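Notas para la charla - Jornada de programación musical, sala pequeña, miércoles por la tarde

Duración: 15 minutos más preguntas. Llevar el mando y una botella de agua.

Apertura
Presentarme en una frase. Llevo la programación del concurso de talentos de Bulstead desde que se hacía en el salón parroquial. Vengo a hablar de lo que pasa con un concursante cuando se apagan las cámaras, y sobre todo de los jurados que acaban publicando discos con los finalistas.

Diapositiva 1 - El caso Jenodance
Dúo de hermanos. Audición en agosto, cuarto puesto en la final. Un miembro del jurado les ofreció grabar en su propio sello, Kandasamy. El sencillo salió 8 semanas después de la emisión.
Decir aquí que el contrato lo firmó la madre, porque el pequeño era menor. Pausa. La gente suele preguntar por esto; pedir que lo dejen para el final.

Diapositiva 2 - Quién decide la canción
En el programa la elige producción. En el sello, en teoría, el artista. Con Jenodance hubo 5 propuestas y los hermanos descartaron todas menos una versión que ya habían cantado en la semifinal. El sello quería algo inédito. Leer despacio el fragmento del correo, está en la ficha azul.

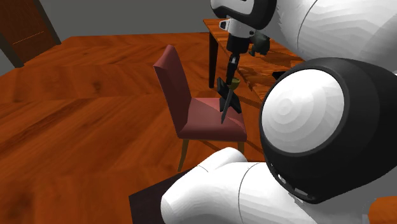

Ashwin Devadiga opina que la versión fue un error, que el público ya la había visto gratis y no tenía motivo para comprarla. Me lo escribió después del ensayo de esta charla y le he pedido permiso para citarlo. Yo no lo veo igual: la versión les abrió la radio local, y el inédito habría llegado sin apoyo de nadie.

Diapositiva 3 - El directo
Primera actuación fuera de la tele: sala Siltadine, aforo de 400, entraron unas 400 personas contando invitados. Sonido correcto. Se quedaron sin repertorio a la media hora y repitieron el sencillo.
Recomendación para quien programe a finalistas: pedir la lista de canciones antes de anunciar la fecha. Si no llegan a cuarenta minutos, buscar un telonero y ponerlo en el cartel desde el principio.

Saltar la diapositiva 4 si voy mal de tiempo (es el calendario de promoción, se puede mandar por correo).
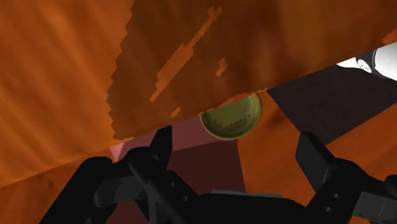

Diapositiva 5 - Lo que cambiamos en Bulstead
El jurado declara por escrito si tiene sello o participación en alguno. Puede fichar a un concursante, pero no antes de la final. Las familias reciben el contrato tipo con la hoja de inscripción - en papel, el enlace no lo abría casi nadie.
Mencionar que dos jurados se marcharon por esta norma. No dar nombres.

Poner el audio de Jenodance, solo el estribillo. Comprobar el volumen antes de entrar.

Preguntas
Si sale lo del menor: los ingresos van a una cuenta a su nombre y la madre no puede tocarla. Si preguntan por cifras de ventas, remitir al sello.
Dejar las hojas de contacto en la mesa de la entrada.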